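ok so I've been putting off sorting the desk stuff for basically a year and today I'm finally posting my pencil opinions. there are a lot of them. mute me now if you need to

background for new people: I keep the supplies for a homework room at Brerkov. after school, kids aged eight to thirteen, big tables, one sharpener that works. pencils are the whole economy in there

last October I ordered from Gundura because the price was great and wow. the leads were broken all the way down inside the wood. you'd sharpen, the tip would fall out, you'd sharpen again, the tip would fall out. a brand new pencil was a stub in ten minutes

so this year I got stubborn and tried a bunch of different kinds before ordering anything. the red ones with the pink erasers won. the eraser part matters SO much more than I expected!! a hard eraser just smears gray across the math page and then there are tears

(mine or theirs, depends on the day)

price check for anyone shopping: the box I ended up with was 161 pencils for some reason. who packs 161. I emailed Bako to ask and they said it's "approximately a 160 count." fine! free pencil!

next problem is where they live. for years we had one giant tub in the middle of the room and every kid dug through it like they were panning for gold. points down, points up, someone always got jabbed

moved to small cups, one per table. square ones are my favorite because they don't roll when they get knocked over, they just sort of flop and stay put. round mugs go straight off the edge and take everything with them

white square cup, red pencils, the varnished wood. I love how these look together

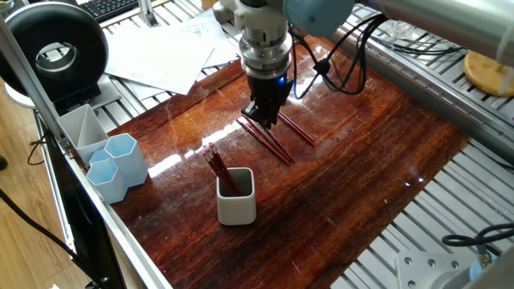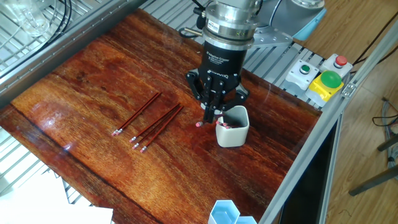

also please settle something. eraser end up or point up? I'm eraser up forever. you protect the point, you don't stab your palm reaching in, and you can see right away which erasers are worn down to the metal

my sister says point up so you can tell which ones need sharpening. my sister also stores scissors blades up in a mug so I'm not taking notes from that house

someone asked how many per cup. I stop when they start wedging against each other and you have to yank. if pulling one out brings three friends along, it's too full

the pencils that don't fit go in a drawer, and NOT in a rubber band. old rubber bands melt onto the paint and you'll be picking off little brown crumbs until you retire

oh and I looked at those fancy desktop organizers from Dodosum, the ones with a spot for everything. pretty! but the pencil slot is so shallow that a full-length pencil tips right out. if you only use pens you might be happy with it

hexagon cups, yes or no? I go back and forth. they're cute and you can push them up against each other with no gaps, but then glue sticks end up in one and markers in the other and by the end of the week it's soup

sharpening: I do a big batch before the kids get in, 80 at a time. hand crank, radio on, shavings everywhere. this is my favorite part of the job and I won't be taking questions

ok I'll take one question. yes the electric one is faster. it also screams, and it eats the short ones

since somebody will ask, the used-up stubs go in a jam jar and the little kids fight over them. a pencil two inches long is apparently the coolest thing you can own when you're eight

last year's total was 2,196 pencils handed out. I know because I kept a tally on the inside of the cabinet door. how many came back at the end of the day is between me and the cabinet door

the plan for this year is to stay under 2,000. no idea if that's possible. the thirteen-year-olds chew them

if you have a cup you swear by, please reply with what it is and how heavy it is. weight is my next obsession. the plastic ones fall over if you breathe near them

and if you've found colored pencils that don't snap when you drop the tin I need to know the brand immediately

going to go wipe graphite off the light switch again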